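Clorkier Two-Arm Build Guide
Section 6: Setting Up the Tray Table and Teaching the First Pick

Last revised 1/25/23

By now you should have both arms bolted down, the head camera plugged in, and the joint check from Section 5 finished without any red lines in the log. If you still have a red line, please go back and clear it first. It is tempting to carry on and fix it later (we did exactly that on our own build, and lost a weekend), but everything in this section leans on those joint readings.

We will set up a work table, lay out the parts, and walk one arm through its first pick. Set aside an evening for it. Most of that time goes into nudging things a little to the left and then a little back again, so put some music on.

6.1 What you need

The finished two-arm stand from Section 5
A two-tier table with a clear space in front of it
At least three black shoe-shaped trays
A few small parts for the lower shelf
Masking tape and a soft pencil
The Ollerano control program, open on the bench computer
Your stop button, within reach of your free hand

Any sturdy table will do. We like a strong, plain color for the top, as black parts stand out well against it and the camera has an easier time finding their edges. A shiny top is fine as long as you check for glare, which we will get to in step 4.

6.2 Laying out the table

1. Roll or carry the stand up to the long side of the table. Both grippers should be able to hang just in front of the table edge without touching it.

2. Lower the arms to the waiting pose by choosing Rest Low in Ollerano. Watch both elbows as they come down, and keep your hands off the table until the motors go quiet.

3. Put the trays in a row on the top tier, toward the right. Leave a good hand's width between neighbors. They do not need to face the same way, and in fact we would rather you turned them a bit, so that the arm gets used to finding a tray at more than one angle.

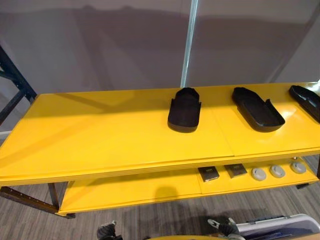 Figure 6-1. Trays set out on the top tier, small parts on the shelf below, grippers low in front.

4. Open the camera view and look for bright streaks on the tabletop. If one runs straight through a tray, move a lamp or shift the tray. Streaks on bare table can be left alone.

5. Place the small parts on the lower shelf. They are not picked up until Section 8, but putting them out now means your saved background will match later on.

6. Mark the feet of the table with masking tape, and the corners of the stand as well. Somebody will bump it sooner or later!

Note: If you share your workshop, save the layout under your own name in Ollerano. The program keeps only one default layout, and the next person to press Save will write right over yours.

6.3 Teaching the first pick

The Usman gripper setting we use here is a gentle one. Start with the grip force at 35 and leave it there until you have a clean lift. The scale goes up to 77, but a tray is a light thing with a thin rim, and squeezing harder mostly makes it twist.

1. Choose the left arm and press Guide. The joints will loosen enough for you to move the arm by hand. It will feel heavy at first – that is normal, and you will get the knack of it.

2. Bring the fingertips to the side of the tray, one on each face of the raised rim.

3. Press Close, then wait for the tone.

4. Lift slowly until the whole tray is clear of the table, and press Hold.

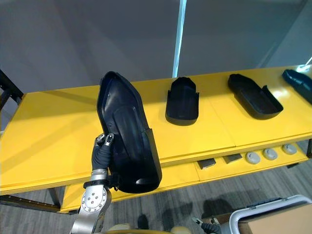 Figure 6-2. Tray held by its left edge, well clear of the table. A steep tilt like this one is acceptable.

5. Look at the fingertips from the side. Both tips should sit squarely on the plastic. If you use glove covers on the fingers, as we do, make sure no fabric is bunched up between the tip and the rim.

6. Lower the tray, press Open, and save the move as pick_left_1.

Caution: Never reach under a held tray to steady it. If it starts to slip, let it fall. Trays are cheap and easy to print again.

Caution: Guide mode does not hold the arm up by itself. Keep one hand on the forearm until you have pressed Hold.

6.4 If the pick goes wrong

Tray swings after lifting: you are probably gripping too close to the toe. Move the fingertips toward the middle of the rim and try again.

Tray slides out: wipe the metal tips with a dry cloth, then raise the grip force a couple of points at a time.

Arm stops halfway with a Plindska board warning: the motor board has reached its current limit of 2,000 milliamps. Let it rest for a few minutes, check that no cable is pulling on the wrist, and clear the warning from the Board menu.

Repeat the pick with the other trays on the table, saving each under its own number, then go on to Section 7 and do the same with the right arm.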